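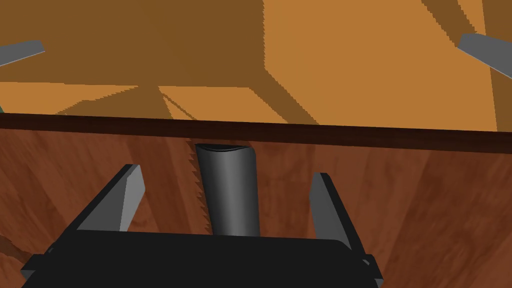
Dark gray cylinder, standing upright

Replacement stub for a floor lamp pole – glue or threads?

Posted by farkano_attic in Home Repair

I have a floor lamp from a house clearance in Nurkthorpe. The pole comes in three sections that screw together, and the short bottom one is stripped where it goes into the base. The lamp leans a little more each week. The base weighs a lot and I would like to keep it. The label underneath says Navickas and nothing else, no model number. The threaded part is 9 mm across by my ruler. I was thinking of filling the hole with epoxy and setting the pole in it for good, but the cord runs up through the middle and I may need to replace it someday. Is there a better way that does not cost more than the lamp did? I paid 20 dollars.

Florkness
14 helpful votes

Don't glue it. Unplug the lamp, take off the shade and socket, and pull the cord back out through the bottom before you do anything else. Then measure the thread again with calipers. A ruler is not good enough for this. Much lamp hardware in the US is 1/8 IP, and that pipe measures a bit under 10 mm on the outside, so a worn one could easily read 9 on a ruler. If that is what you have, a hardware store will sell you a short threaded nipple, two lock nuts and a washer for a few dollars. Put one nut above the base and one below and tighten them against each other. The worn threads in the base no longer matter, as the nuts do the holding.

Check the cord while it is out. If the insulation is stiff or cracked, replace it now. I sand the ends of the new nipple with 400 grit so there is no burr to cut into it.

oldporch42

I used plumber's tape on mine. It held for a month or so and then leaned again. Might be fine if nobody bumps it.

farkano_attic

Calipers say 9.7, so it must be the 1/8 size. I got the nipple and nuts this afternoon. There is a recess under the base that I had taken for a casting flaw, and the lower nut fits in it. Still have to buy cord.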